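Speaker notes: "Knitting for people who already own a jumper"
Ryan Ellwood
Flatia craft evening, 2022-09-27

Start slowly. Last time I did the whole opening in one breath and the front row looked worried.

Hello, thank you for having me, thank you for the biscuits. Say the bit about the biscuits even if there are no biscuits.

Hands up who has something unfinished in a bag. Wait. Hands up who brought the bag. Wait longer.
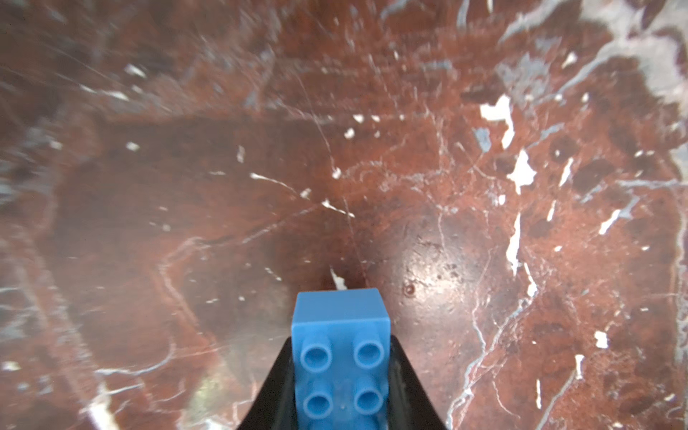
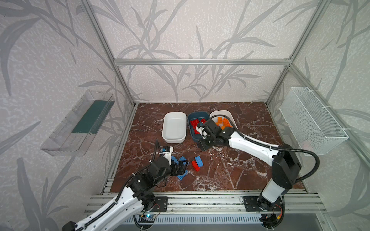

So. I am going to talk about one blanket. I started it in March, several years back, and I finished it this spring, and in between I learned a few things about yarn and more than I wanted about my own character.

The blanket was meant to be small. It was for the end of a bed. I had seen one in a shop at a price that made me laugh out loud, and I said the sentence that has cost crafters more money than any other: "I could make that."

(Pause for laugh. If no laugh, carry on as though it was a serious point.)

I then spent more than the shop wanted, on yarn alone. I did not add it up at the time. I have added it up since and I'm keeping it to myself.

THE YARN

Hold up the first ball. It's the grey one, in the left side of the carrier bag.

The yarn is called Grulo. It was soft, it was on offer, and the label said it could go in the machine. All of this was true for the first wash. By the second wash it had grown a sort of fur. If you stroke it one way you get a nice halo, and if you stroke it the other way you get most of it on your trousers.

Pass it round. Ask for it back. I did not get it back at the library talk.

Hold up the second ball. Rerner, dark green, harder twist. Feels like string in the shop. I nearly didn't buy it for that reason, and the Rerner squares are the only ones that still look like squares. A tight twist takes wear. A loose twist takes compliments, for a month or so, and then you're picking bobbles off it in front of the telly.

If it's for a baby's pram or a sofa with a dog on it, buy the stringy one. If it's for your neck, please yourself.

SWATCHING

I know. I can hear you.

I did not swatch. I cast on, I knitted a square, I decided it was lovely, and I knitted the next one on a Sunday with different needles that I thought were the same needles. The numbers had worn off. Square one and square two differ by nearly a thumb. Show them now, one on top of the other.

People talk about tension as if it were a moral matter. Mine goes tight when I'm cross and slack when there's a good film on. You could date the blanket by it. There's a strip near one corner that is clearly the week the boiler went, and you could stand a cup on it.

What I do now: cast on enough stitches for a piece as wide as my hand, knit until it's as long as my hand, wash it the way the thing will be washed, dry it flat, and measure in the middle, where the edges can't lie to me. Then I write the needle size on a paper tag and tie it to the swatch. It takes an evening. I resent it every time.

(Drink of water here. It's a long one after this.)

THE SUM

Somebody always asks how many stitches. I used to say I didn't know, and then one wet afternoon I worked out a single square, border included, and it came to 1,859. I'd have been happier not knowing. Once you've got a figure like that in your head you start counting how far through you are, and you are never as far through as you'd like.

There are 13 squares along the long side. There were going to be more. I laid it on the bed, looked at it from the doorway, and decided the bed was smaller than I'd thought.

SEWING UP

Ask who enjoys sewing up. There's always one. Be nice to her.

I put it off for the best part of a year. The squares lived in a pillowcase on top of the wardrobe, and whenever anybody asked how the blanket was going I said "nearly there", which I'd call a fair description of anything in a pillowcase.

Things that helped, in no order:

Blocking first. I pinned every square out to the same size on an old towel over foam mats. The boiler square put up a fight.

Joining in strips, then joining the strips. I'd tried working outwards from the middle, and by the fourth round I was wearing it.

Weaving the ends in as I went. Nobody in this room does this. I didn't either until the end, when I turned the thing over and it looked like the underside of a doormat.

Using the Rerner for all the seams, including the Grulo ones. The Grulo snapped if I pulled it with any feeling.

Mattress stitch is on the handout. The drawing is mine, so the needle looks like a fish. Follow the arrows.

THE BORDER

Short section, skip if we started late.

I planned a scalloped border. I did one side of scallops. They curled. I told myself they would settle. They were given a fortnight under the big atlas and came out curling the other way. I unpicked the lot and did six rows of garter stitch, and it lies flat and has never given me a moment's trouble.

Someone at the Petersen group suggested I could have kept the scallops "as a feature". I have thought about that remark quite often.

WHERE IT IS NOW

Unfold it here. Get someone to take the other end, preferably someone tall.

It goes on the end of the bed, as planned. It is too heavy to sleep under and too warm for most of the year. The cat will not go near it, having slept in the pillowcase quite happily the whole time it was in bits.

I've started another. It's a cushion cover. I did swatch for it. I then lost the swatch, so if anyone finds a small green rectangle with a tag on it in the kitchen at the back, that's mine.

QUESTIONS

If nobody asks anything, ask them about moths. That usually fills ten minutes.

If asked about crochet, say I admire it and move on.

If asked what I'd charge for one, fold the blanket up while answering.

Remind them the handouts are by the door, and collect both balls of yarn before the raffle.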